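# Sutero Teach – demonstration kit for robot arms
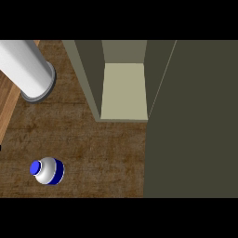 Sutero Teach lets you show a robot a task and save what you did. You can guide the arm by the wrist or drive it from the Luik hand controller, in the simulator or on the bench, and both methods write the same kind of recording. Most buyers start in the simulator, where a bad attempt costs nothing. The pick-and-place scenes use household items and simple furniture, such as a white bottle with a blue cap lying on its side on a wooden surface near an open compartment. You steer the arm to the item, close on it, carry it across and release. Press the pedal once to start a recording and again to stop it.

## What you get

- Luik hand controller with wrist strap
- Foot pedal
- Clamp-on handle for hand guiding
- USB cable, 4 m
- Sutero Teach software, one seat, with 316 simulated scenes

## Recording

Position, speed and grip commands are logged 100 times a second. Attempts can be trimmed, tagged or deleted from the list view. Deleted attempts stay in the bin until you empty it – the bin counts towards your disk space.

Hand guiding works only on arms with a free-drive mode. The controller works with any arm on the Clirnton compatibility list.

## Price and ordering

£2,916 excluding VAT. Extra seats are sold separately. Orders ship from our Oltau warehouse. Kits bought before November 2021 need a firmware update before the pedal will work with the current software.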